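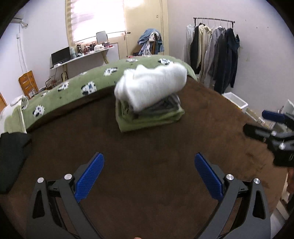
Melbridge DSL: line faults and router questions

Updated 26 Jun 2019

Why does my connection drop when the phone rings?
A filter is missing or faulty. Every socket in use needs its own microfilter, including sockets for fax machines and alarm panels. Unplug all extensions and test at the master socket first.

What do the lights on the Dandau router mean?
Steady green on DSL: the line is in sync. Slow flashing: the router is looking for a signal. Red on Internet with green on DSL: the line works but the login has failed. Re-enter your username and password on the setup page.

How long does a new line take to settle?
Ten days. Speed may change during this period. Do not switch the router off at night, as repeated restarts can be read as a fault and the speed lowered.

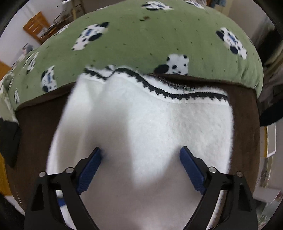

Can I use my own modem?
Yes, if it supports VDSL2. The Okoth and Pemton models sold before May are ADSL only and will not sync on a fibre cabinet line. We do not supply settings for other makes.

How far can I be from the cabinet?
We accept VDSL orders up to 1,000 metres of cable. Cable length is longer than walking distance. Orders beyond this are placed on ADSL.

What upload speed should I expect?
It depends on the package and the line. Run the test by cable, with Wi-Fi off.

Share (40)

2 comments

Firouzeh Nouri
Filter on the alarm panel was the fault here. Two engineers missed it.

pk58
Does the ten days start again if I change package?

Contact us | © Melbridge | Back to top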